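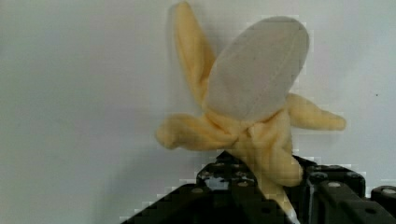
Okay, I finally sat down with the Sterkar staking changes last night, and since a few of you have been asking me whether to move your tokens before the new lockup rules kick in, I figured I'd put it all in one place. Get comfortable, this will be a long one (they always are with me). The short version is that the yield people have been quoting comes in layers, and you have to pull them back like the peel on a plush banana, three yellow flaps and all, before you get to the pale part in the middle that you can keep.

So, layer one. The headline rate on the Sterkar dashboard assumes you restake every single payout the moment it lands. I don't do that, and I'd bet most of you don't either, we have dinner to cook. If you claim once a month like I do, your number is lower, and the dashboard has a little toggle for that, tucked under the chart where it's very easy to miss.

Layer two is the validator's cut. I delegate through Herrero, who I've been happy with since I started, but they raised their commission in October and I didn't notice until I went looking for it. The notice was on their status page. I don't read status pages for fun! Please go check yours, whoever you use, it takes a minute.

Layer three is the bridge. If your tokens started out on Furko and you're carrying them over to stake, you pay going in and you pay again coming out. On a big balance you'll hardly feel it. On a small one it can eat up a good while's worth of rewards before you've earned a thing.

Let me give you my own numbers because I think they help. I sent 1,000 tokens across as a test, and after the bridge fee and the swap I had 981 ready to delegate. So before a single reward came in I was 19 tokens in the hole, and I'd have the return trip to think about on top of that. I'm still glad I did it, but I went in knowing, and I'd like you to go in knowing too.

Now the new part. The unbonding period is going to 36 days. During that time your tokens earn nothing and you can't sell, move or vote with them. Anything you've already started unbonding stays on the old schedule, so if you were planning to leave anyway, it makes sense to press the button before the upgrade goes live.

A couple of you asked about the 900 token minimum. As I read the proposal, that's only for people who want to run their own validator in the smaller pool. If you're delegating like me, it doesn't touch you at all, you can put in whatever you like. I read that section twice with a cup of tea to be sure - the wording is a bit of a tangle.

What am I doing? I'm leaving most of mine where it is, and keeping a slice unstaked in case I need it for something dull like the car. That's my situation and my nerves, though, and yours may be very different, so please don't copy me just because I type a lot.

For those of you in the Clelville meetup group, I'll bring my spreadsheet to the next one and we can go through it together. Bring your laptop and your validator's name. Leave your seed phrase at home, please, and I mean that with love.

Oh, and one more - somebody sent me a link to a "migration helper" for the upgrade. You don't need to migrate anything. Your stake carries over by itself. If a site asks you to connect your wallet to keep your rewards, close the tab and come tell the rest of us so we can warn people.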